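Suturing bench, notebook
February 10, 2021

Carried on with closing practice on the tissue. Read back over the September notes first, as I had forgotten which spacing we settled on at Curkby. It was the wider one, and I still think it is too wide near the ends of a cut.

Thread is from the Pruda box. The older Ramanauskas reel is nearly finished and what is left of it holds a curl, so I have put it aside for knot tying on the foam block. Order more before the end of the month. Sivthorpe want 25 packs as a minimum, which is more than we need, but it keeps.

Things to watch, mostly for whoever has the bench next:

Keep the working length long until the knot is down. Shortening it early makes the second throw awkward and the first one slackens while you sort it out.

Tails go every which way if they are cut in a hurry. Leave them a little long and trim at the end.

Pull along the line of the stitch. Pulling upwards lifts the tissue and the edges roll.

Light needs turning down. On a curved surface the middle glares and the knots are hard to judge.

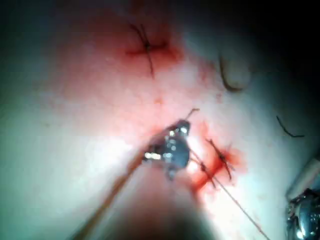
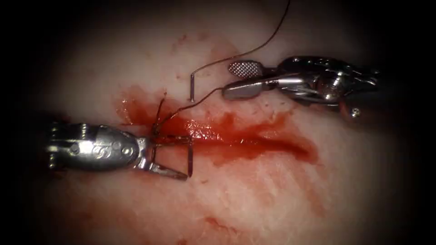

Instruments at the tissue: thread held in closed jaws (first), both pairs of jaws open at the cut (second).

Blood on the surface makes dark thread harder to follow than I had allowed for. Swab before each throw, and change the swab often. I had been swabbing only between stitches. Would like to try a lighter coloured thread, if Pruda do one in the same weight.

Still not decided on the order of stitches. Working from one end is quicker to teach. Starting in the middle and halving each side gives more even edges on the foam block, but I have not done enough of it on tissue to say. Try both ways on cuts of the same length and write down the spacing for each.

Bench log is at 100 pages and wants a new binder. Saline down to about 800 ml. Needle count sheet goes in the front pocket, not the back.

Next time: lamp first, then the 2 spacings side by side.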